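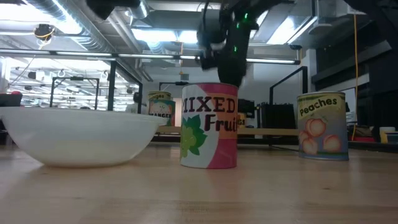

*El brazo negro, con la pinza sobre la lata de macedonia («Mixed Fruit»), en la mesa de pruebas del taller Patero.*

## El brazo del taller Patero ya tiene fecha de estreno

Sábado, 30 de mayo de 2026

Llevo meses dando la lata con el brazo (perdón, pero es que viene al caso) y por fin puedo contar algo con fecha: en noviembre lo enseñamos en la jornada de puertas abiertas del taller. Hasta entonces toca ensayar, ajustar y volver a ensayar, que es en lo que andamos ahora mismo con las latas de fruta y el bol blanco.

El proyecto se llama Drement y lo empezamos dos personas, Milagros Navarro y yo, con más ganas que idea. Milagros venía de montar persianas motorizadas y yo de arreglar impresoras, así que de robots sabíamos lo justo. El plan era modesto: que el brazo cogiera una lata de la mesa, la levantara sin estrujarla y la dejara al otro lado del bol. Una lata cada vez, sin prisas. ¡Pues anda que no tiene miga!

Lo primero que nos dio guerra fue la altura. Al colgar el brazo desde arriba ganamos mesa, que era lo que queríamos, pero cualquier holgura en la sujeción se nota muchísimo abajo, justo en la punta. En marzo se nos iba 11 milímetros hacia la derecha y no había manera de saber de dónde salían. Milagros lo encontró una tarde, ya casi cerrando: una escuadra con el agujero pasado de rosca. La cambiamos y ahora el error anda alrededor de 2 milímetros, que para una lata nos sobra.

Lo segundo, las etiquetas. Empezamos entrenando la detección con botes lisos y funcionaba de maravilla, hasta que pusimos comida de verdad encima de la mesa. Con los melocotones iba bien. Con las naranjas, regular, sobre todo si quedan medio tapadas por el borde del bol — el programa ve un trozo de etiqueta y se pone a dudar. Ahí seguimos. Kaushik, el programa de visión que usamos (lo escribió gente de otro taller y nos lo dejaron tal cual), está pensado para objetos sueltos, y nosotros nos empeñamos en amontonarlos.

También hemos cambiado los dedos de la pinza. Los anteriores los imprimí en casa y resbalaban en cuanto rozaban el borde metálico. Los de ahora nos los ha cortado Irkorska, que tiene el local en la calle de atrás y nos cobró solo el material. Van forrados con goma de cámara de bicicleta, pegada con adhesivo de contacto. Feo, pero agarra.

En la última tanda apuntada en el cuaderno hicimos 27 intentos y en siete se quedó a medias, casi siempre por bajar torcido. A mí me parece un resultado estupendo, Milagros dice que hasta que no baje de tres no lo saca delante de gente. Ya veremos quién gana.

De aquí a noviembre queremos arreglar tres cosas: el ruido del segundo eje, que a ratos suena a molinillo de café, el cable de la pinza, que se engancha al girar del todo, y la parada de emergencia, que funciona pero está puesta en un sitio absurdo y hay que estirarse para llegar.

Quien quiera echar una mano puede pasarse los sábados por la mañana, no hace falta saber programar. Nos vendría muy bien alguien con maña para soldar y también una fuente de alimentación de repuesto, si alguien la tiene cogiendo polvo en un cajón. Las latas las ponemos nosotros. El cuaderno de pruebas está en el estante de la entrada, con las medidas de la escuadra nueva y el dibujo de los dedos, por si alguien quiere copiarlos.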